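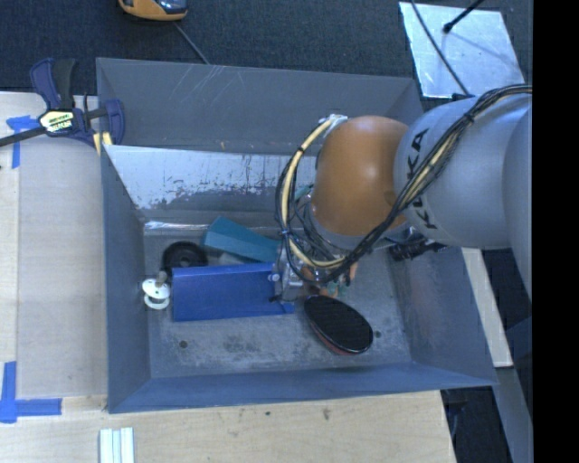 One of the big gray bins. Scuffed floor, worn sides, blue box in with the rest.

Print | E-mail this article

2024-11-23

She wants to talk about bins. Fine by me, I came to talk about bins. The loose goods section at Grirnari in Skillumholm is hers, has been for a good while, and she asked me to leave her name out because her mother-in-law reads everything. So no name.

What is loose goods? "Anything that comes in without a carton around it that we trust," she says. "Or it had one and the carton gave up. Or it's a carton so small it gets lost in a rack. Boxes, tubs, bottles, bits of things in bags. It all goes in a bin first and then somebody has to make sense of it."

The bins first, then. Big. Deep. Sides that come in toward the bottom. I ask about that, the sides, and she gets going.

"People hate the slope until they've worked with straight walls. Straight walls, you get a flat packet standing up against the side and you can't get a finger behind it. With the slope it slides down and lies there. You can get at it. The price is you lose floor. Everything ends up closer together at the bottom than you think it will."

And the scratches? I had assumed somebody was annoyed about the scratches. Nope.

"I like them scratched. Well, I don't mind. A new bin is slippery, stuff skates around in it. After a few months the floor gets dull and things stay where you put them. The only thing I look for is an edge. Run your hand round it, with a glove on please. If it catches the glove, the bin comes off the line and gets sanded."

Streaks on the walls she puts down to packaging, mostly. Card rubbing, tape glue, whatever was on the bottom of the last thing. They get wiped. Some of it wipes off and some of it doesnt. She used to send bins back for it, the bigger Koyama ones especially, and stopped. "I was paying to clean a thing that was clean. It was only ugly."

Rules then. How do you fill one?

"Low. That's the whole training. Fill it low. One layer if you can, and then a bit of overlap because life is like that. The minute you have three layers, whoever is emptying it has to dig, and digging is where the corners get crushed."

Her limit for a shift is 800 pieces through one station. It was 1207 once, a bad afternoon in June, with a late delivery and everybody filling the bins to the rim to clear the dock. She still has the number on a sticky note over her desk. "We cleared the dock. Then we spent two days on complaints. Dented tins, split bags. A whole lot of lids that had come off something and we never found the something."

I ask what goes wrong most. Long pause. Forklift goes by. Then: small boxes.

"A small box is the worst thing there is. It looks easy. It's got flat sides, it's light, what's the problem. But it lands on a corner, or it lands on top of a bag and tips, and now the label's underneath. So you're turning it over. Every turn is time. A bottle rolls, okay, but a bottle rolls to the low spot and you know where it went."

So what do you do with them?

"Put them in last and put them flat. Tell the dock that. Tell them again the next week."

She has a thing about color too. Bright packaging gets picked first, every time, by anybody. The dull stuff sinks. "You look in a bin late in the shift and it's all gray and brown down there. Gray stuff in a gray bin! We asked if they could make them yellow. They can. They cost more. So, gray."

The Mekgate building does it differently, shallow trays, one sort of product in each. She went to look. Liked it, sort of. "Beautiful. Really neat, I took pictures for my team. But they've got 70 products. We've got over 2000 and they change. If I gave every one its own tray I'd need a football field and someone on roller skates."

Mixed bins it is. Does she sort before they go in, at all? A bit. Heavy with heavy. Liquids never over paper. Nothing with a loose strap or a cord, those get a rubber band or a bag, since one cord will hook itself on half the bin and everything comes up together. Clear plastic she keeps apart when she can, it's hard to see and it cracks.

"And no empty packaging. You would not believe how much of what's in a bin is nothing. A sleeve, a bit of insert card. You reach for it and it weighs nothing and you feel like an idiot."

What would she change if she had the money. Light, she says right away. Better light down in the bottom, from two sides, so that the walls don't throw a shadow over whatever has slid up against them. After that a lower stand for the shorter people on the team. After that the yellow.

We walk back out past the dock. She stops at a bin someone has overfilled, takes off the top few packets without a word and sets them in the next one along. Then she fixes one that had gone in on its side. Then we're at the door and she has to go, phone's ringing, she is allready talking into it.

Share (12 shares) | Leave a comment (3) | Print | E-mail

We use cookies to keep this site working and to see which pages get read. By staying on the site you accept this. Change cookie settings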